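Prirell build group – minutes, Dec 1, 2022

Held at my place again, round the dining table, kettle on throughout. I took the notes, so blame me for the spelling.

Last minutes were agreed without a fuss, apart from the servo price, which I'd written down wrong. It's 12 pounds each, and we've bought 10 of them, so that's the parts budget gone until May.

Gripper first, as it took up most of the evening! The Tandosetti finger drawings went round and people liked them. We talked for ages about how wide the fingers ought to open, and whether the pads should be softer (I say yes, I was outvoted, I'm still saying yes). The pads stay as they are for now. The hand-held one goes on being our way of trying a job by hand before we ask the arm to do it, and the arm itself – Najjar, as we're now calling it – gets its new base plate before anything else.

Then on to the cutlery job, with the chopstick holder on the tablecloth and the gripper in hand.

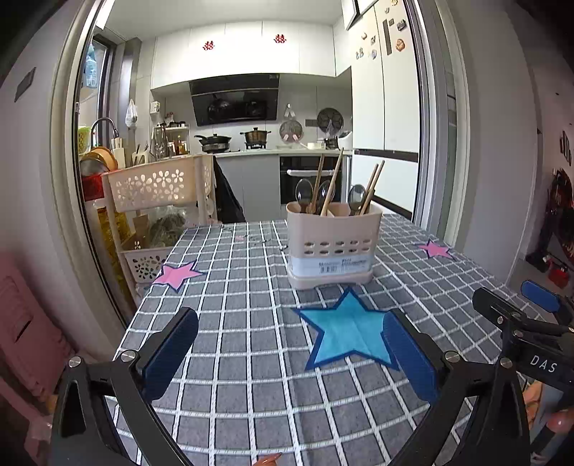 Chopsticks and spoons in the holder in the first one, chopsticks lying across each other on the cloth in the second.

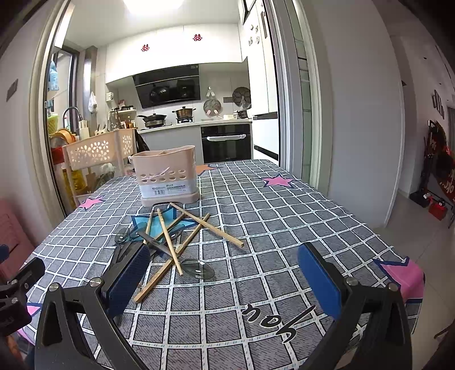

Why start with chopsticks when a block would be easier?

They're thin, they roll and they end up at every angle, so a grip that copes with them should cope with most of what's in a kitchen drawer. We did blocks all spring and everyone was bored stiff.

After that, the wiring. The Skolturov board keeps resetting when two motors start together, and the feeling was that the supply is too small. I'm to borrow a bigger one and try it with the long cable as well as the short one. If it still resets we'll split the motors across two supplies and put up with the extra box.

Logging – we're up to 2332 lines in the shared sheet and it's getting slow, so old entries move to a second tab. New ones need the finger setting written in, please, even if it's the same as last time.

Workshop shelf: we've been offered one at 30 pounds for the year. Agreed to take it, key to be sorted.

Jobs before next time: base plate cut and drilled, bigger supply borrowed, sheet split, spare screws ordered. Biscuits are on me again.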